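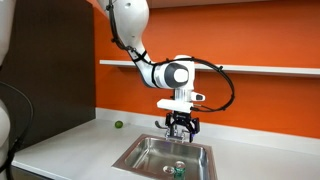
第9章 銀行どうしの支払いと中央銀行

9.1 振り込んだお金はどこを通るのか

家賃を振り込んだり、離れて暮らす家族に仕送りをしたりするとき、私たちはたいてい画面の数字が減るのを見て「お金が出ていった」と感じます。では、その数字はいったいどこへ行ったのでしょう。紙幣を積んだ車が走り出したわけでもなさそうですし、相手の銀行に電話がかかった様子もありません。前の章までに預金とは何か、銀行はどうやって貸出を行うのかをゆっくり見てきましたが、本章ではその続きとして、銀行と銀行のあいだで支払いがどう片づくのかを考えていきます。少し地味な話題に思えるかもしれませんが、ここがわかると、あとで学ぶ金融政策の章がずいぶん読みやすくなりますので、どうぞ気長におつきあいください。

話をやさしくするために、レコタ(Lekota)という小さな国を思い浮かべてみましょう。この国にはミコン銀行(Mikon)とズンビー銀行(Zunby)という二つの商業銀行と、レコタ中央銀行があります。製粉会社のデデン社(Dedden)はミコン銀行に口座をもっていて、小麦を仕入れている農家に775レコタ・ポンドを支払うことになりました。農家の口座はズンビー銀行にあります。

もし農家も同じミコン銀行のお客さんだったなら、ことは簡単です。デデン社の預金を775減らし、農家の預金を775増やせば、それでおしまいになります。ところが銀行が違うと、そうはいきません。ズンビー銀行の立場になってみてください。農家の預金を増やすということは、自分の負債が775増えるということです。見合いになる資産を何ももらわずに負債だけ引き受けるわけにはいきませんね。

そこで登場するのが、両行が中央銀行にもっている当座預金です。中央銀行は、ミコン銀行の当座預金から775を引き、ズンビー銀行の当座預金に775を足します。商業銀行が私たちの預金を預かるように、中央銀行は「銀行の預金」を預かっているわけで、教科書でよく見かける「銀行の銀行」という言い方は、こうした役割をさしています。

9.2 一件ずつか、まとめてか

さて、支払いは一日に一件だけではありません。ミコン銀行からズンビー銀行への支払いが合計16百万ポンド、逆向きの支払いが合計13百万ポンドあった日を考えましょう。一件ずつその場で当座預金を動かす方法を即時グロス決済、時刻を決めて差額だけを動かす方法を時点ネット決済と呼びます。後者なら、動かす当座預金は差額の3百万ポンドですみます。

こう聞くと、ネット決済のほうがずっと賢いやり方に見えてくるかもしれません。手元に置く資金が少なくてすむのは、たしかに銀行にとってありがたいことです。けれども、差額を払うはずの銀行が、決済の時刻の直前に行き詰まってしまったらどうでしょう。受け取るつもりでいた側の計算まで狂い、その先の支払いにも響きかねません。この問題は次の節で、両行の貸借対照表を並べながら順に追っていきます。

本章のおもな用語
中央銀行当座預金、即時グロス決済、時点ネット決済、決済リスク、日中流動性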